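The office mini fridge at Leiva is officially my problem now. I volunteered by standing near it.

First ruling: drinks only. Whatever Kvido Polák was fermenting has gone home with Kvido Polák.

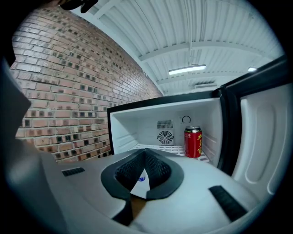
Does a mini fridge need to be emptied before you move the shelf? Take everything out first – a wire shelf with one can on it is a seesaw.

Found the 2,306-word fridge policy from the last person in charge. It has nine sections and no mention of cleaning.

Cola is the house drink, by the way. I ran a vote. Three people turned up and two wanted tea.
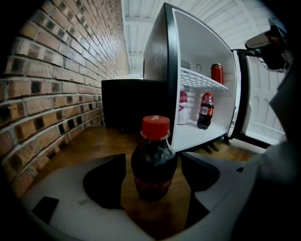

Uriel Farías wants it on record that big bottles belong in the door and that laying one flat is how we lost the carpet at Trernau.

Noted, Uriel. Bottles upright, cans on the shelf, grudges at room temperature.

Also, please leave the little knob alone. It goes from "barely" to "lettuce made of glass" and I've found the one spot I can live with.
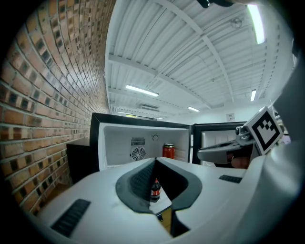 Fridge open, red can on the shelf, brick wall for company.

Next up: the drawer of soy sauce packets. Send gloves.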